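**Ticket: handling rule 3 (processor placement), request to relax**
Opened by: bench automation, Melgate site
Status: open, waiting on Onance
Date: May 7, 2023

**Request as received**

Onance wants us to drop the pause before socket placement on the workstation rebuild cell. Their case is that the pause costs 20 seconds a board and that the arm "already knows where the socket is." They also want the retention hardware check moved to the end of the job, after the part is down.

**First reply**

I don't buy the second half at all. A check on the lever after the part has gone in tells you what you broke. It belongs before the descent or it may as well be deleted from the sheet. On the first half I'm willing to look at numbers, but the ticket came with one number and no log.

**What we tried**

1. Ran the cell with the pause as written. No faults logged. That proves very little, and I'd ask people to stop quoting it in either direction.
2. Ran with the pause removed and the approach speed unchanged. Two stops on the force limit. Onance calls these nuisance stops. Maybe. The log gives a force value and a height, and at that height the only things to touch are the part, the socket frame or a lever.
3. Ran with the pause removed and the approach speed cut. No stops, and nearly all of the saved time went away again.
4. Swapped in the finger pads from Donness. No change I could find.

**On the Babaei checklist**

Somebody attached the Babaei checklist as if it settles the matter. It says "confirm clearance" and leaves it there. Clearance to what, measured from where, with which part in the fingers? I asked for the version with tolerances and got the same page with a new footer. Until we have one I'd treat it as advice and keep our own rule.

**Counter-proposal**

- Keep the pause. Make it end on a passed check and take the fixed timer out.
- The check looks at lever position, socket cover removed, and part orientation against the corner mark. Any one unclear means hold, with a person at the bench to clear it.
- No descent with a lever anywhere over the pin field.
- Path must not cross the memory slots below the height set in the cell config. Going around costs a little more travel, and I can live with that.
- A force stop is logged as a stop. No relabeling after the shift.
- After any force stop the socket gets looked at under the magnifier before another attempt. Retrying blind is how one bent pin becomes a row of them.

**Still unanswered**

- Does the 90 degree turn of the part happen before or after it enters the case? The job file and the drawing disagree.
- Who signs off a change to rule 3? The rule sheet names a role that Melgate no longer has.
- Was the 20 seconds measured on one chassis type or all of them?

**Latest note**

Rule 3 stays in force until Onance sends the log, and I've set the cell config back to match. I was told again today that the approach is wide open and the crossing rule is overcautious. Look at where the part is held, though: it's up on a tilt between the fingers, overlapping the lower bank of memory slots, with the open socket straight ahead and one lever arm angled across its lower right. That's the approach I want a check on. Send the log and I'll rerun step 2 with whatever speed they think is right.

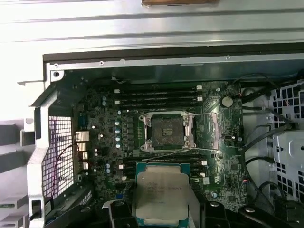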